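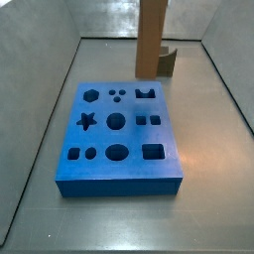
Claser Blue Foam Shape Sorter

We've carried a lot of shape sorters at Prenport over the years, and most of them look alike after a while: a wooden cube, a lid with four or five holes, and a lid that goes missing by Christmas. The Claser sorter is a flat, thick slab of bright blue foam that sits on the table or the floor, with the holes cut into the top where a child can look straight down at all of them together. There's no lid to lose and nothing to rattle. I had it on my own kitchen table for most of April before I agreed to stock it, and my grandson got to it before I had finished my coffee.

The shapes go from easy to a bit sneaky. You get the old favorites – a big circle, a hexagon, a five-pointed star – and then some that ask for a closer look. The wide arch is the one most children come back to, because it has a curve along one edge and will only go in the right way around. The wide oval gets mistaken for the circle quite a lot at first, and I wouldn't rush to correct anyone over it! Let them turn the piece and have a think.

Then there are the little ones. Three small round holes sit together in a triangle, and two small squares sit side by side with a narrow strip of foam between them. Each goes with its own block, so the child is matching a pattern as well as an outline, and that keeps the board interesting for a good while after the plain shapes have become old hat.
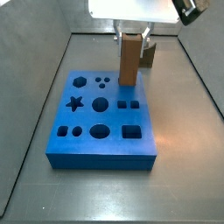

The wooden blocks are sold with the board and come in a drawstring bag. They have a nice weight to them, and they're long enough that small hands (or stiff ones, we sell a fair number of these to grandparents too) can hold on to the top while the bottom finds its place. If one won't go, a quarter turn usually sorts it out. Please don't let anyone hammer them in. The foam is firm but it's still foam, and the points of the star are the first place you'll see wear if it gets treated roughly.

Saskia Faulkner, who runs the lending shelf at our shop, has had one going out to families for almost 70 loans now. Hers has picked up a few marks on top and she still sends it out every week. She likes to hand over the board with just the circle, the star and the hexagon block in the bag, and add the rest when the family comes back for a second turn.

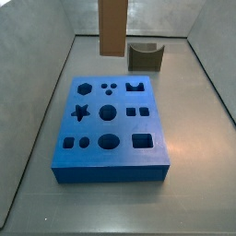
To clean it, use a damp cloth and a drop of dish soap, then stand it on its side to dry. Crumbs do find their way down into the pockets – a soft, dry paintbrush gets them out of the corners better than anything else I've tried. Keep it out of the dishwasher and away from radiators, and don't leave it in a hot car. The blocks only want a dry cloth.

Details

Board: closed-cell foam, blue, one piece
Blocks: wood, natural finish, in a cotton bag
Weight with blocks: 800 g
Suggested age: 3 and up
Price: $52
Spare blocks: sold singly, please tell us the shape

We pack the board and its bag together in one carton, and orders in before noon go out the same day. If you already own the Vik stacking set, the two fit side by side on the Cinex low shelf with room left over for a picture book or two. Returns are fine as long as the blocks are all in the bag, so do have a look under the couch first.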